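Why I changed my washing-up liquid, and then changed my mind

My mother had one rule for pans: you wash them while you still have the taste of the dinner in your mouth. I did not follow this rule for many years. I left them in the sink with water until the morning, and in January, when the kitchen is cold, this is a sad thing to find before coffee.

Now I try to be more serious. It started when my neighbour Perrine Royer gave me a small steel saucepan, because she was moving to a flat with an induction hob and hers did not work on it. I had only the old heavy one from Toft, which I never liked. A steel pan shows everything – each drop of milk, each grain of rice that you forgot for five minutes.

First I used the powder from Sollwood. It cleans well but it leaves a grey dust in the corner where the handle begins, and you must rinse three times. Then Maxence Leblanc told me to boil water with vinegar in it for 20 minutes. I did it once. The pan was fine, the curtains smelled until the evening.

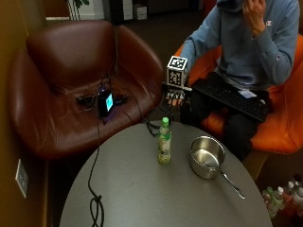 So I came back to simple things: warm water, a soft sponge, and a dry cloth at the end. The cloth is the part I was missing before. If the pan dries alone, our water leaves white circles on the steel, and you believe it is still dirty and begin again.

For burnt milk I do one more thing. I put in a spoon of bicarbonate with a little water and go to read something. When I return, most of it moves with a wooden spoon. What stays I leave for the next day, even if my mother would not agree.

I still have half a box of the Sollwood powder, if somebody near me wants it for an oven.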